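Cueing sixteen pages of fog: notes from the youth theatre lighting desk

The August show went up with 21 children, one interval and a rig that was older than most of the cast. I ran lights and wrote the cue sheets, and these notes are mainly for whoever does it next year. Poul Bech has the prompt copy if anything below disagrees with it, in which case the prompt copy is right.

The play was Sturkidon, a one-hour piece about a lighthouse keeper and a town that has stopped sending boats. It was written for adults and cut down. The cut version keeps nearly all of the weather and loses most of the talking, so a lot of the story has to be carried by light. My first plot had 188 cues in it. That is too many for an hour with a cast who may skip a page without warning. By the second run-through I had merged anything that happened within a line of its neighbour, and the operator's job became possible.

The desk is an Irnix, the small one, with two banks of faders and a memory that holds its state as long as the internal battery is healthy. The battery is not healthy. Save to the stick after every session, then load from the stick before the next one, even if the desk looks correct when it wakes up. It will show the right cue numbers with the wrong levels behind them. I lost an evening to this.

Patching was done from the old plan in the drawer, which shows the hall before the front bar was moved. Channels 1 to 12 are still true. Above that, bring each one up by hand and look where it lands. I have put a corrected plan in the same drawer and written "use this" on it, and left the old one underneath in case the bar goes back.

Focus took one long afternoon. The children stood in as themselves for the first hour, which is the right way to do it when the tallest and the shortest share a doorway. A twelve-year-old playing the harbour master is a good deal shorter than a stage manager holding a clipboard, and a face light set for the second will light the first one's hair. After tea we used a broom with a marked handle. 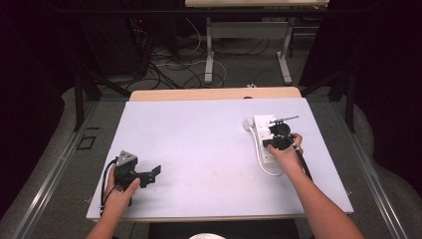
Power strip on the white-topped table, both hands busy.

The fog scenes are in three blocks. In each of them the side light stays low and cool and the front light goes down to a level where faces can just be read from row H. I had the front light at nothing in the first plot, on the theory that fog hides people. From the desk this looked very good. From the seats it looked like a power cut, and two parents told me so at the open rehearsal. The final level is 21 per cent, and I would not go below it.

The haze machine needs four minutes from cold. The cue to switch it on is therefore well ahead of the cue that uses it, during the fish market song, when the noise of it is covered. Turn it off at the end of the block and leave the fan running. The hall doors must be shut by then or everything drifts to stage left and stays there.

Practicals: there are two lanterns and the lighthouse lamp. The lanterns are battery ones and belong to the props table. The lamp is on its own dimmer and should never be brought to full, as it shines straight into the eyes of anyone climbing the steps. I fixed a top limit in the desk. If the memory is wiped the limit goes with it, so check this first.

The calling language was kept very plain. "Stand by" and "go", a number in between, no colours and no scene names. My operator for all 4 performances was fourteen and had not touched a desk before July. She missed one cue, on the second night, and it was one I had called late.

Things I would change. The storm chase is a fixed sequence and ran at the same speed every night while the drummers did not. It should be on a manual step, with a button press for each flash. The blue wash in the last scene is uneven at the edges and needs one more lamp on each side. The headset cable to the wings is too short by a metre, so whoever is on the prompt side has to lean.

The gel is all cut and labelled by channel in the flat box under the desk. There are no spare sheets of the pale green. The stick is taped inside the lid of the desk case.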